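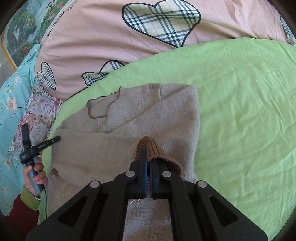 Will a machine fold your washing yet? My vote is still no
Posted by gritstone_pete

Every spring somebody on here announces that the laundry robot is nearly ready, and every spring I'm still stood in the back bedroom doing jumpers. My nephew sent me the Brerura brochure in May and I read it twice. Towels, tea towels, pillowcases, all lovely and square. Jumpers get one line near the back. Look at a jumper for a minute and you can see why they're shy of it. The beige one on the green sheet has been got hold of by its brown cuff, two flat pads closed on the ribbing, and most of the garment is still lying there partly folded with the neckline off to one side. Holding a cuff is the easy bit. The rest of it has to be persuaded, and knitwear stretches if you pull it and bunches if you don't. I ran a finishing room for a mill shop for years and I've trained plenty of school leavers to do it in a morning. I have yet to see a machine do a basket of mixed stuff without a person hovering. Happy to be told otherwise, but I'd like to hear it from someone who has one at home and paid for it.

-----

Re: Will a machine fold your washing yet?
Posted by mothwing

Pete, you said the same thing about robot mowers and now half your road has one.

I do think you're underselling the grip. Ten years ago they couldn't reliably pick up one layer of anything soft. Pinching a knitted cuff near its base and lifting it clear of the rest is a proper bit of progress, and once you've got two corners of a garment you're most of the way there.

-----

Re: Will a machine fold your washing yet?
Posted by gritstone_pete

Half my road has one and the other half listens to it going round in circles under the trampoline.

Two corners is most of the way there with a towel. A jumper hasn't got corners. It's got a neck and two arms and a hem that rolls up, and on that one the edge of the sleeve is curling already.

-----

Re: Will a machine fold your washing yet?
Posted by Tilly_at_the_Top

We had a Steltness on trial at the hotel where I do the linen. It was the big one, with the feeder. For flat sheets I'd have kept it. It got through 813 pieces in its first full week and I only had to stop it for jams and for one duvet cover that went in with a sock inside.

Then the manager wanted it to do the staff uniforms, and that was that. Polo shirts came out like parcels somebody had sat on. Anything with buttons it either refused or did wrong side out. We refolded the lot by hand and sent the machine back when the trial ended.

So I'm with Pete on clothes, but please don't lump sheets in with it. Sheets are done, and my shoulders were grateful.

-----

Re: Will a machine fold your washing yet?
Posted by Zhuoran Du

I worked on cloth handling for a few years, for a small outfit called Torkari, so take this as coming from someone with a soft spot for it.

The grip was never the worst of our problems. Two fingers with decent pads will hold most things you'd put on a bed. What beat us was knowing what we were holding. A cuff sticking up out of the middle of a jumper could be the end of either sleeve, it could be twisted, it could be half inside out. A person gives it a little shake and feels the answer. Our machine had to look, guess, lift, look again. Our best arm managed 95 garments in a working day, and we had picked the garments.

The other thing is the bed. We did all our testing on a plain table. A real bed has a creased sheet, a flowery blanket, another flowery cloth, a pink duvet with hearts on it, and the machine has to work out which bit of all that is the washing. Our table results were good. The first time we tried a bed, the arm very carefully folded the corner of the sheet.

I still think it will come. I wouldn't put a year on it.

-----

Re: Will a machine fold your washing yet?
Posted by gritstone_pete

Thank you, that's the most useful answer I've had on this in years. 95 a day is what I'd have called a slow start before the tea break.

-----

Re: Will a machine fold your washing yet?
Posted by mothwing

But it doesn't need to be fast! If it takes all night and I'm asleep, who cares? My dishwasher takes nearly three hours and I've never once stood over it with a stopwatch. Home isn't a mill shop, Pete.

And Zhuoran, couldn't you just have it work off a plain table at home as well? I'd happily clear one for it.

-----

Re: Will a machine fold your washing yet?
Posted by Zhuoran Du

You could, and it would help a lot. Then somebody has to carry the washing to the table, turn the sleeves out, take out the things it can't do, and put the piles away afterwards. We timed our own staff doing those jobs and it came to more than the folding. That was a bad afternoon in the office.

Fair point about overnight, though. Slow is fine if it never gets stuck. Ours got stuck.

-----

Re: Will a machine fold your washing yet?
Posted by ox_cart

What does the Brerura cost? I looked on their page and it only says "enquire".

-----

Re: Will a machine fold your washing yet?
Posted by gritstone_pete

My nephew enquired. £1,728 for the folder on its own, and £1,755 with the stand. I asked him whether the stand was for the machine or for the person hovering and he didn't reply.

-----

Re: Will a machine fold your washing yet?
Posted by ox_cart

For that I'll carry on paying Mrs Ye's in the precinct to do my shirts. She sews the buttons back on as well.

-----

Re: Will a machine fold your washing yet?
Posted by Tilly_at_the_Top

Does she do knitwear? I've got a cardigan with a cuff gone at the seam and I can't face it.

-----

Re: Will a machine fold your washing yet?
Posted by ox_cart

She does. Take it in before four, she shuts early when it's quiet.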